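In defence of the beige and grey box

There is a particular sort of person who, on being told that a computer is slow, says "get a new one" in the tone other people use for "have a biscuit". I used to be that person. I am now the other sort, the sort who owns a tin of screws sorted by thread, and I would like to make the case for us before we all die of dust.

My conversion began in September, when the accounts machine at Harkitz started taking long enough to open a spreadsheet that Adaeze Aliyu, who runs accounts, took up knitting. Harkitz makes hinges. We are a modest concern and our computers are modest too: grey office towers of the kind bought by the pallet, put under desks, kicked for years and never thanked. The quote for replacing the lot came in from a supplier called Altora, and it proposed a small white object, sealed like a yoghurt, for every desk. I asked what one did if the memory needed changing. The man from Altora said, kindly, that one wouldn't want to.

I found that I did want to. It was a strange feeling to have at my age.

If you have never laid an office tower on its side and taken the panel off, I recommend it over most of what is on television. Somebody thought about this. The parts you are meant to touch are blue, a plain, municipal blue that says "pull here" without a word of any language. The power supply is one square silver lump that sits in its corner like a man who got to the pub early. The drives have their cage. The processor has its socket, with a bracket and a lever, and the lever is the most honest mechanism I have met in a piece of office equipment, including the stapler.

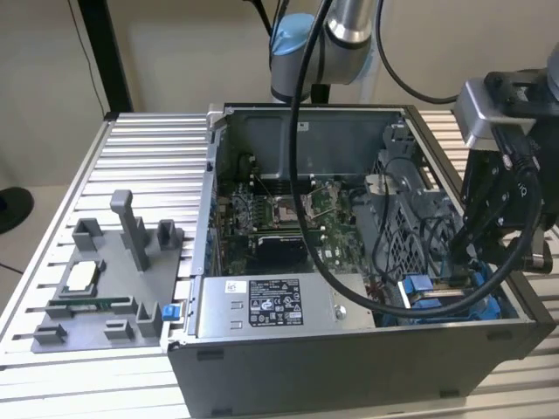 I am not sentimental about these machines as objects. They are ugly. They were ugly on the day they were delivered and no amount of nostalgia is going to turn them into a Bakelite wireless. They hum, they collect fluff, and they have sharp edges in exactly the places where a thumb goes. What I admire is the assumption built into them, which is that a stranger with a screwdriver will come along one day and should be able to find his way about.

That assumption has been quietly withdrawn from nearly everything else I own. My kettle has a screw head with three lobes. My toothbrush is glued. The Flalar vacuum cleaner in our hall, an otherwise blameless machine, has a battery that can be replaced only by posting the whole thing to an address and waiting, and when I rang to ask for the battery by itself I was offered 10 per cent off another vacuum cleaner. I said I had a vacuum cleaner. There was a pause, and then I was offered it again.

The usual argument against people like me is that our time is worth something. It is a good argument, and I have tested it. Cristóvão Rebelo, who looks after our machines on the afternoons when he isn't looking after somebody else's, showed me how to change a processor. His way takes him as long as it takes to drink a small coffee. Mine took an entire lunch hour and part of a meeting. There is a tiny mark on the corner of the chip that has to agree with a tiny mark on the socket, and I spent a good while establishing that my glasses were not up to it. Then comes the lever, which needs more force than seems polite. I have carried a newborn across a wet car park with less anxiety.

So no, on a strict reckoning, I did not save the company money that day. But the strict reckoning has some odd habits. It counts my lunch hour and leaves out the 5 afternoons we would have spent moving everybody's files, finding out which printer no longer spoke to which desk, and listening to Adaeze explain where her toolbar used to be. It counts the price of the new box and has nothing whatever to say about where the old one goes. "Recycled" is the word on the form. I went to see our local version of it once and it was a skip.

There is a snobbery here as well, and I may as well own up to my half. People who mend things can be dreadful. We say "it's only a capacitor" to people who were hoping for sympathy. We keep cables. I have a friend who won't sit in a chair without turning it over first, and he has not been asked back to several houses. If the repair movement, as it has taken to calling itself, would like more members, it could begin by talking less about soldering and more about the pleasure of looking inside.

Because that is what won me round, more than the money or the skip. For years there was a grey box by my left foot, and as far as I was concerned it contained Work. Now I know that it contains a green board, a fan, a few loops of cable and a good deal of air. The air surprised me most. I had assumed that it was all full, right up to the lid, of something I wouldn't understand. 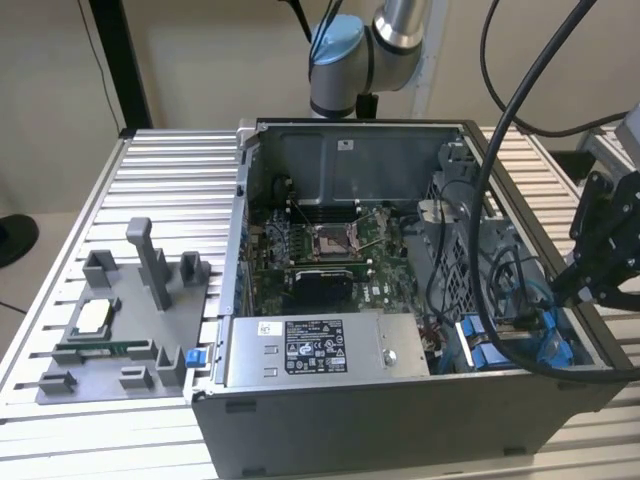

An office tower on its side with the panel off and the processor socket empty.

Cristóvão thinks I am overdoing it. He learned on older and worse machines, at a firm called Dvořáček, where he says the cases drew blood as a matter of policy, and he regards blue latches much as my grandfather regarded central heating. He also points out that a tower like ours can't be mended for ever. At some point the software wants a chip that the board won't take, and then all the levers in the world won't help you. He is right, and it annoys me. A machine that opens nicely still depends on somebody going on making things to put in it.

Even so, I would like the choice to be mine. I would like to be able to lift the lid, see what's wrong, fail to fix it, and then grumble my way to the shop with some idea of what I am replacing. Altora have been told that we'll be keeping the grey boxes for the present. They have sent me a brochure anyway. It is stapled, and I had both staples out before I'd finished my tea.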